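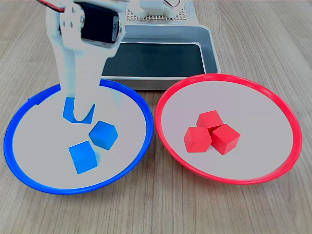
## 蓝边碗,和我妈的腌萝卜(慢慢发,一共 14 条)

**1/14**
前几天有朋友问我,为什么家里吃饭总用那种圆圆的蓝边碗。我一时答不上来,想了一晚上,干脆在这里写一串,大家当睡前闲话看就好。

**2/14**
我小时候家里的碗就是蓝边的,一摞 6 个,放在灶台边的木架上。我妈盛粥喜欢盛到蓝线下面一点点,她说再满就要烫手。这个习惯我到现在都改不掉,盛汤也是,盛糖水也是。

**3/14**
后来搬了好几次家,碗越搬越少。有一只是搬到 Selano 那条街的时候碎的,我蹲在楼道里捡瓷片,心疼得不行,邻居还以为我摔了什么传家宝呢。

**4/14**
再后来我就开始自己找碗了。说是收藏有点夸张,我买回来都是要用的,盛饭、拌馅、泡木耳,哪天磕了就磕了。

**5/14**
Vasconcelos 那家杂货店我去得最勤。店不大,碗都堆在最里面,要侧着身子才能走进去。有次我挑了半天,抱着三只碗出来,发现外面天都黑了,晚饭也没买,回家煮了一锅面(倒是正好用上新碗)。

**6/14**
说说挑碗吧,都是我自己的土办法。先看碗底的圈足平不平,放在桌上轻轻按一下碗沿,晃得厉害的我就不要了。再用手指绕着碗口摸一圈,有小缺口的话,手比眼睛先知道。

**7/14**
蓝边有粗有细,我偏爱粗一点的。手画的那种,头尾接上的地方常常会深一小截,我吃饭的时候就爱转着碗找那个地方,找到了心里特别踏实,也说不清是为什么。

**8/14**
好了,终于说到腌萝卜!我妈每年冬天都要腌,用的就是最大的那只碗。白萝卜切薄片,撒盐拌匀,放一阵子把水挤掉,再加糖、白醋、几段小米辣,盖个盘子过夜。第二天早上配白粥,我一个人能吃掉半碗。

**9/14**
萝卜皮千万别削!我妈说脆就脆在皮上。我有一年自作主张削得干干净净,腌出来软塌塌的,她尝了一口,什么也没说,默默把碗推回我面前。

**10/14**
二月的萝卜有时候会空心,买的时候掂一掂,轻飘飘的就放回去。要是实在买不到好的,换成莴笋也行,盐少放一点,腌的时间也短一点。

**11/14**
有人私信问蓝边碗能不能进微波炉。我家没描金的都热过饭,没出过事,但老碗我还是舍不得,尤其是有细裂纹的。描了金的就别试了,会打火花。

**12/14**
洗碗也唠叨两句。茶渍和酱油渍,用湿布蘸点小苏打慢慢擦就好,别上钢丝球。叠放的时候我会在中间垫一张厨房纸,看着有点啰嗦,可是拿的时候真的顺手很多。

**13/14**
下个月我想去 Ristthorpe 的旧货集市转转,听说那边偶尔有成套的粗瓷碗。有去过的朋友吗?早上几点到比较好,要不要自己带报纸包碗,都可以告诉我,先谢谢啦。

**14/14**
写着写着就饿了,厨房里还有半根萝卜,我先去切上。你们家里盛粥用的是什么碗呀?评论里跟我说说,我明天早上边喝粥边看。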